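Re: [grippers] Soft fingers or hard jaws for cups?

From: Kavitha Suvarna
To: grippers list

Hi all,

Rania Badawi wrote:
> Has anyone run the Godoy and Pusto hand-helds side by side on thin
> plastic cups? We've got the Godoys at Gukstead and the tracking is fine,
> but I'm not sure the fingers are up to it. Also, did you keep the camera
> slung underneath or move it up top?

Yes, we have, most of last month in fact! I did 36 cup pick-ups with each set of fingers, same table, same cup, and wrote down every slip (my handwriting got worse as the afternoon went on, sorry to whoever types it up).

The Godoy fingers slipped on 6 of the 36, nearly all when I came in sideways and tipped the cup over to pour. The Pusto ones, with the ribbed rubber, didn't drop any, but they do squash the rim if you squeeze like you mean it, and I do tend to squeeze like I mean it. I've asked Birmont for a softer trigger spring and they say October.

As for the camera, we've left it underneath. I tried it up top for a morning and it fought with the marker cube for space, so back it went. With two people working across one table it looks like this from my side, bright green cup in the other gripper's jaws:
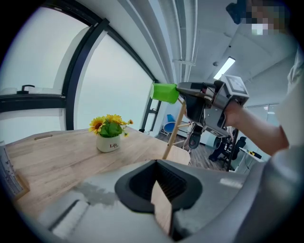

Rania wrote back off-list to say that her lot had the opposite trouble with windows, and that on a bright day the tracker lost the cube whenever someone turned their wrist towards the glass. She's gone over to a fixed exposure and wants to know if the rest of us have done the same.

We haven't yet, but I'd like to. Ours is on auto and I've had the odd jump in the wrist track that I'd been blaming on the cube mount being a bit loose. I've 2576 clips to go back through before I can say which it is, so don't hold your breath. If anybody has a script that flags jumps in the marker pose, please, please send it my way.

One more thing on weight. With the Pusto fingers on, my forearm was done after 39 minutes, and the Godoys felt a good deal kinder. Has anyone tried a wrist strap? I'm tempted to make one out of an old rucksack.

Cheers,
Kavitha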